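Re: [sim-grasp] Arm carries on as if it has hold of the tool
From: Homa Shojaei
To: sim-grasp list
Date: 17/04/2022

Hi Adeel, hi all,

Sorry for the slow answer, I wanted to run the thing again before opening my mouth. So yes, I get your fault too! Same tool, same arm, and the log says "grasp ok" when I'd swear in court it is nothing of the kind. Renders from my run, one from the outside view and one from the view down by the fingers:

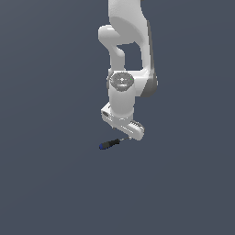
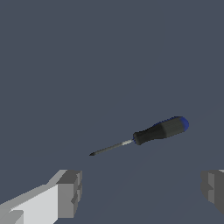 Blue-ended screwdriver in both, same as yours.

Quoting the bits of your message I can say something useful about:

> Adeel Kazmi wrote:
>
> We moved the screwdriver pick over from the Lambridge setup last
> week and the first run on the real arm went badly. The sim had
> passed it with a score of 95, so we let it go at normal speed
> (my decision, no excuses). It closed the fingers, reported a
> grasp, lifted, swung across to the tray and opened up over it
> with nothing in the hand. The screwdriver had been flicked off
> the bench and across the floor. It ended up by the door, which
> Shazia had just come through.

Glad Shazia is all right. That could have been a nasty one, and I'd put it in your incident book even though nobody got hurt. We had a much duller version of this in September with a plastic spoon, and I didn't write it up, and I've regretted it ever since, because now when I want the joint logs I haven't got them.

> What bothers me is that the sim never showed it. Every replay
> says the grasp held. Is the grasp check in Hájek only looking at
> the finger command? I can't find where it reads contact at all.

You can't find it because by default it doesn't read it (I went digging last night with a pot of tea). The check waits for the close command to finish, then looks at the distance from the tool's centre to the middle of the hand. If that's under the limit, it calls it a grasp and pins the tool to the hand. Pins it! So from then on the tool goes wherever the hand goes, contact or no contact, and of course every replay looks lovely. On the real arm there's no pin, the fingers catch the shaft on one side, and off it goes.

The limit was set by somebody for the Brasis blocks, which are chunky little things, and for those it's perfectly sensible. A screwdriver is long and most of its weight is in the handle, so the centre can be well inside the limit while the fingers are nowhere useful. I think that's the whole story, but I've been wrong about this code before.

> Farzana says to just turn the limit down. I'm not keen, it feels
> like hiding it. Any thoughts before Thursday's build gets frozen?

I'm with you, mostly. Turning it down made my false passes rarer but didn't get rid of them, and it started failing picks that were fine. What I've done instead is this:

Switched the pinning off altogether (attach_on_close = false, it's in the scene file and not the robot file, which cost me half an hour).

Made the check want contact on 2 fingers, and want it to still be there after the lift. If either side drops out it's a fail, and the arm stops where it is and doesn't go on to the tray. That last part matters more to me than the score, to be honest. An arm that thinks it's holding something will do the whole rest of the routine quite happily.

Turned up the friction on the fingertips a touch, because without the pin everything slid about like soap. I don't love this bit. If anybody has measured numbers for the real pads, please, please send them.

With all that in, my score has come down a lot and I'm calling that good news. I'd sooner be told off by the sim.

For the real arm, Adeel, I'd go back to slow speed and have the gripper width read after closing. If the fingers have shut further than the thickness of the shaft, there's nothing between them, simple as that. Ashok Sisodia put something like it on the Porkimmont cell and it's a handful of lines. Ashok, if you're reading, could you share it? And keep people out of that end of the room while it's moving, door included, until you've had a decent run of clean picks.

One thing I still can't explain. On two of my runs the check failed properly, the stop was logged, and the wrist carried on turning for a moment afterwards. It might only be the joint settling. It might be the stop getting queued behind the move, and if it's that I'd want to know before anyone trusts it near a person. Has anybody else seen it?

I'll send the changed scene file separately, the list eats my attachments.

Cheers,
Homa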